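The Long Wait for a Machine That Folds the Laundry

Household chores have been promised to machines for as long as there have been machines in the home. Washing and drying were handed over long ago. Folding, sorting and putting away remain with people, and the question of when that will change is now being asked by appliance makers, hotel laundries and care homes alike.

Putum, a research firm with 29 employees, has taken up the question with unusual patience. Its Neda program is devoted entirely to cloth. The firm does not sell a robot and has no plans to announce one this year.

"A cup keeps its shape when you pick it up," says Hye-jin Koo, who directs the program. "A towel becomes a different object every time you touch it. The machine has to look again, and then decide again, at each step."

The difficulty begins with finding a corner. A person reaches into a pile and feels for the edge of a cloth without much thought. A machine that depends mainly on cameras must tell one layer from another when both are the same color, and a wrinkle can look very much like a hem. Lifting two layers in place of one is the most common failure in the program's records.

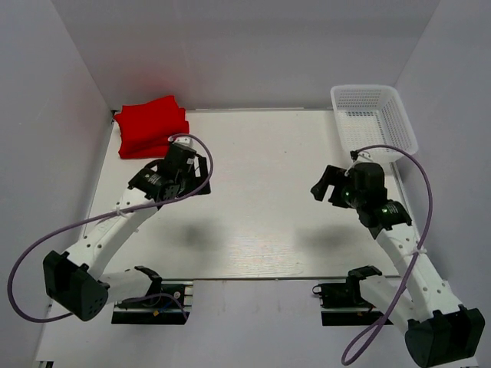
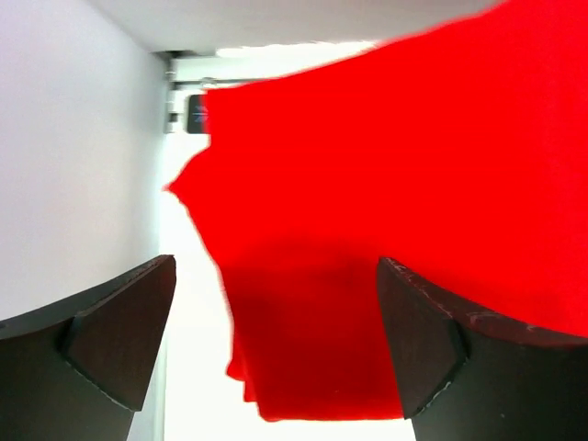 Red cloth at close range, between the two fingers of a gripper.

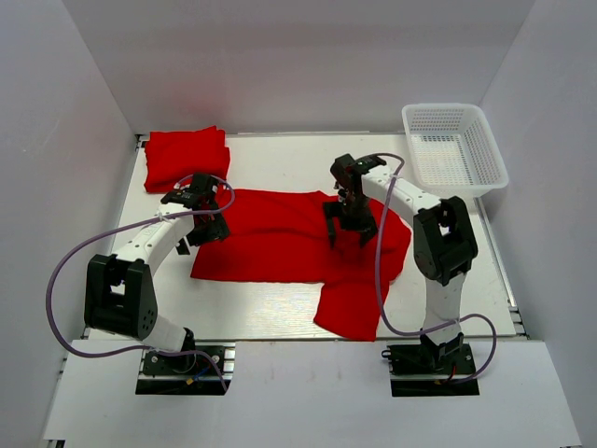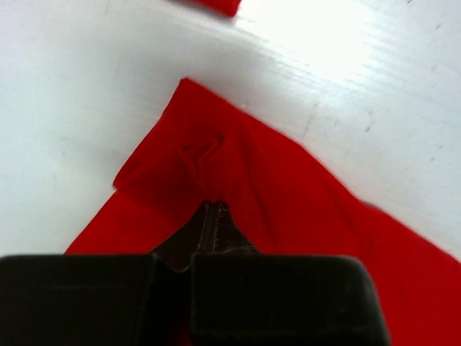

Page last updated in June

Two arms are used for the work, as most people use two hands. One may hold an edge in place while the other draws the fabric out, or both may take hold and lift together. Each arm must allow for what the other is doing to the same piece of material, and small errors on one side are passed through the cloth to the other.

Progress is measured plainly. In the program's latest internal trial, the system was given 100 attempts at a single fold on a square cloth. It completed 15 of them to the standard that the staff would accept from a new laundry worker. Ms. Koo describes the figure as useful and declines to call it encouraging.

Commercial laundries are watching with interest, but their needs differ from those of a family. Vallska, which cleans linen for hotels and restaurants, already uses large machines that feed and fold flat sheets at speed. Smaller and mixed items are still handled by staff at long tables.

Ye-seo Ji, operations manager at Vallska, believes that a general folding machine would have to earn its place on the shop floor. "We would need it to handle a napkin, then a bath mat, then an apron, without someone standing beside it," she says. "If a worker has to step in every few minutes, we have added a task."

For the home, the standard is in some respects more forgiving. A household load may be left overnight, and few families would object to a machine that took 2 hours over it. Cost and safety are harder matters. A pair of arms needs room to move, and any device used near children must be able to stop quickly when something enters its path.

Ko, a maker of household appliances, has studied both concerns and for the present has chosen to concentrate on dryers. The company states that it will review its position when a folding system can manage an ordinary mixed load without supervision.

Putum's own schedule is modest. The Neda staff will next turn to shirts, whose sleeves and collars present problems that a square cloth does not. Work on fitted sheets has been put off until a later stage of the program.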